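Jutasach Hand-Held Gripper: Set-up and Teaching Guide
Section 4. Recording your first demonstrations

Revised 4/15/20

By now your gripper is charged, paired and calibrated (Sections 2 and 3), so we've reached the good bit. You are going to show the robot a job by doing it yourself, and the Stosel software will turn your hand movements into something the arm can learn from. You don't write any code, and most people are comfortable with the gripper within a few minutes!

4.1 Before you start

1. Clear the work surface and lay down a plain sheet of paper or a mat. A plain background is easier on the tracking.
2. Switch on the room lights and draw the blinds if sun falls across the table.
3. Open Stosel on the tablet and choose New Task. Give the task a short name you will recognise later, such as "bag left" or "sponge out".
4. Squeeze and release the trigger five times. The bar on the tablet should run smoothly from 0 to 100 and back. If it sticks or jumps, go back to 3.6.

Note: Check the screws on both finger pads before each session. Finger-tight plus a quarter turn is plenty.

4.2 Recording

1. Hold the gripper at the start position, fingers open, with the objects in view of the camera.
2. Press the side button once. You will hear one beep.
3. Wait for the second beep, then carry out the task at a calm, steady pace. Think of pouring tea for someone and you have the speed just right.
4. Close the fingers fully on the object before you lift. A half-closed grip records as a half-closed grip, and the arm will copy it faithfully.
5. Finish the task, open the fingers and draw back a hand's width.
6. Press the side button again. The take appears in the list on the tablet.

Keep your free hand out of the way throughout. If you must steady something, stop, delete the take and start afresh. The robot has no second hand to copy with.

CAUTION: Keep hair, sleeves and lanyards away from the trigger linkage. Do not use the gripper on anything hot, sharp or live.

4.3 Soft and see-through things

This is where teaching by hand really shines. Thin film folds differently every time, and your fingers already know how to deal with it. Approach with the gripper wide open, come in low, and close on a fold that stands up from the table. If the film slips, keep the take running and try again within the same recording. A good recovery is worth having, and Stuart Lightfoot on our training desk is forever asking customers for more of them.
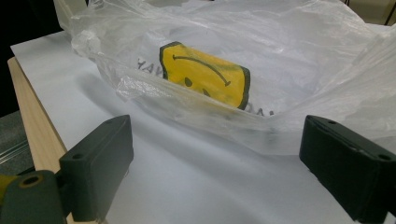

Fig. 4-3. Open fingers at a plastic bag with a yellow block inside.

Shift the bag and whatever is in it between takes. Turn things round, crumple the film a different way, start from the other side. Variety helps far more than neatness.

4.4 How many takes?

For a simple pick-up, 100 good takes make a lovely start. For bags and cloth, aim for 1000, spread over several sessions and more than one pair of hands. Mervyn Wainwright's first bag task went to the arm with 294 takes, and 139 more went in after the first trial.

4.5 Checking and sending

1. Play back each take at double speed. Delete any where the picture freezes or the tracking light turned red.
2. Mark recoveries with the star.
3. Tap Send to Punum and leave the tablet on charge until the green tick appears.

Training normally runs overnight. Section 5 covers the first run on the arm; please read 5.1 (Emergency stop) before you switch it on.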